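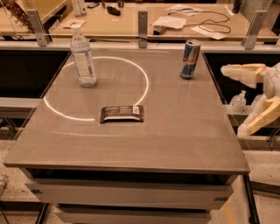

Kendier es un conjunto de 382 episodios para estudiar una pregunta modesta: si una política de manipulación entiende la instrucción cuando se la dibujamos encima en lugar de escribírsela. Empezamos con frases, como todo el mundo, y acabamos discutiendo qué significa "al fondo a la izquierda" para un brazo que no tiene izquierda. Ahora la instrucción es un trazo blanco. En el episodio de cabecera rodea la botella de agua, deja fuera la lata azul y plateada y no llega a cerrarse, porque los trazos abiertos también cuentan: la gente dibuja círculos así, y Desulix, nuestro generador de trazos, imita a la gente con una fidelidad algo deprimente.

Contenido

364 episodios de entrenamiento y validación, más 18 reservados para prueba. Cada uno incluye vídeo, estados articulares, la máscara del trazo y el nombre del objeto señalado. Los trazos ambiguos llevan la etiqueta "dudoso" - la puso Imke Hamann, que duda con mucho criterio.

Resultados

Con el trazo cerrado, la política base (Olatunji, versión 2) suele elegir bien el objeto. Con el trazo abierto empeora, y cuando el hueco apunta a otro objeto lo interpreta como una invitación. Entrenar 200 épocas más no lo arregló, aunque calentó mucho el despacho.

Limitaciones conocidas

- Los envases transparentes salen mal segmentados. Los reflejos de la mesa, en cambio, salen estupendamente.
- Un solo laboratorio y un solo tipo de brazo.
- Los episodios grabados en abril usan la calibración antigua; conviene filtrarlos por el campo calib.

Uso

Descomprimir en data/kendier y ejecutar prepara.py. El cargador de Mumheram no sirve: espera coordenadas normalizadas y falla sin avisar.

Licencia

Uso académico. Las erratas, por el gestor de incidencias; las contesta Imke los miércoles.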